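Budgeting a first gripper cell — where did your money go?
Small Shop Automation > Buying and Planning

mill_rat_12
Need numbers for next year's budget. One arm, one gripper, moving boxes off a bench. Dritorier quoted 1,595 for a parallel gripper, two fingers, no spare set. Sisen is cheaper but no answer on lead time. Anyone bought either?

tapered_pin
Have the Dritorier. Fine. Spare fingers are another 97 a set, get two sets now. Ours took 12 days to ship in December.

gus_on_nights
Would not buy anything yet. Do it in simulation first, check reach and finger opening, then order. We skipped that and ate 400 in adapter plates that didnt fit.

tapered_pin
Disagree. Sim takes weeks if you're new to it and it won't tell you how the box skin feels to a finger pad. Buy the gripper, bolt it down, learn.

gus_on_nights
Weeks? Took me a couple evenings. And opening vs box width is just geometry, sim does that fine. Grip force ok, I'll give you that one.

mill_rat_12
Bit of both maybe. Started a sim over lunch, camera behind the gripper looking out past the fingers. Still fighting the approach angle.

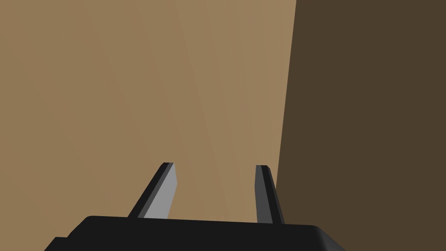
Sim view, fingers open, nothing gripped yet

gus_on_nights
Good start. Try the widest box on your list before you sign anything. If it's tight ask Sanbridge for long fingers, they do custom.

Abernathy_fab
Sanbridge customs were slow for us — and put cabling on its own line in the budget, evrybody forgets it.

mill_rat_12
Ok. Cabling added, two finger sets added. Still waiting on Sisen.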